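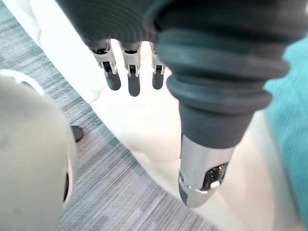 家具売り場 休憩コーナー 定期点検表(コメント欄つき)
点検日:2018年11月10日
対象:Betstead 店 2階、Furnik 製クッション類および床まわり

今回の点検は、前回「おおむね良好」の一言で済ませた項目をすべてやり直すところから始めた。おおむね、という欄は点検表にない。白い張り地は明るい照明の下だと細部が飛んで、ゆるいしわとふくらみくらいしか目に入らず、汚れの有無を目視だけで判定するのは無理がある。白を選んだ方の勇気には敬意を表しつつ、以後は手元灯を斜めから当てて見ること。隣のグレーのカーペットは濃淡の筋が入った柄なので、逆に何を落としても見つからない。画びょうを落とした人は申告してください。

1. 張り地の破れ、ほつれ
判定:可
コメント:縫い目を指でたどって確認。爪は切ってから。

2. 張り地の汚れ
判定:保留
コメント:手元灯の電池切れ。備品棚の予備も切れていた。予備とは。

3. 中材のへたり
判定:可
コメント:30秒座って立ち、戻りを見る。30分座っていた前任者の記録は参考値とする。

4. カーペット端の浮き、めくれ
判定:要経過観察
コメント:つま先で軽く蹴って確かめる。強く蹴ると浮くので、強く蹴らない。

5. カーペット上の異物
判定:可
コメント:手のひらではなく、粘着ローラーで確認。クリップ回収済み。

6. 通路幅
判定:不可
コメント:規定の100センチに足りない。Karkell の棚が毎月少しずつ前に出てくる。棚に足はないはずだが。

7. 管理札
判定:可
コメント:1792番と3060番が入れ替わっていたため戻した。前回も戻した。

是正期限:項目6は即日、項目2は電池が届き次第。
次回点検:12月。用紙は Alemneh の新書式を使う。判定欄が広くなったが、「おおむね」と書くための余白ではない。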